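Club de Robótica Moya - Lista de revisión antes de encender el brazo
Puesto 7. Rellena: Baltasar Palacios. Visto bueno: Rodrigo Cuesta.
Fecha: 14 de enero de 2018

1. Base atornillada, sin holgura. CORRECTO
Comentario: ¡ni se mueve! Mucho mejor que en septiembre, cuando había que reapretar cada tarde.

2. Parada de emergencia probada con el brazo en reposo. CORRECTO
Comentario: corta a la primera. La probamos dos veces por gusto.

3. Cable sin pellizcos en todo el giro. CORRECTO, con nota
Comentario: cerca de la base hace una curva que conviene vigilar. Pedir otra brida.

4. Dedos de la pinza limpios y tornillos firmes. CORRECTO
Comentario: apertura y cierre muy suaves, da gusto verlo.

5. Velocidad limitada a 200 mm/s para el ejercicio de recoger la mesa. CORRECTO
Comentario: los del grupo nuevo quieren subirla. Todavía no - primero, siete pasadas seguidas sin tocar el borde de un plato.

6. Piezas del ejercicio colocadas. CORRECTO
Comentario: el kétchup va tumbado y la naranja fuera del plato, sobre la mesa.
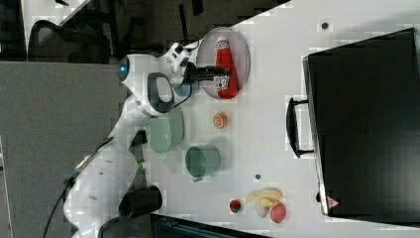
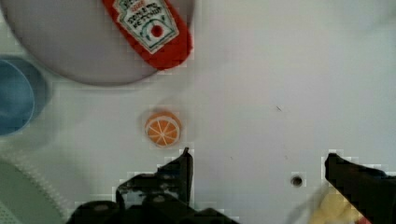

¿Quién puede pulsar el arranque durante la práctica?
Solo la persona que lleva el mando en ese turno, después de decir "voy" en voz alta y oír la respuesta de su pareja. Si alguien tiene que meter la mano en la zona de trabajo, se para el brazo y se repite el aviso desde el principio.

7. Pelo recogido, mangas subidas, sin cordones colgando. CORRECTO
Comentario: Rodrigo se quitó la acreditación del torneo de Fludcombe, que la llevaba al cuello desde la mañana (¡y con razón, menudo segundo puesto!).

8. Programa cargado y copia guardada. PENDIENTE
Comentario: está cargada la versión 985, pero falta la copia en la carpeta Illberg. La hago al terminar el turno.

Observaciones: muy buen ambiente y muchas ganas de probar el agarre nuevo. Queda por comprar la brida del punto 3.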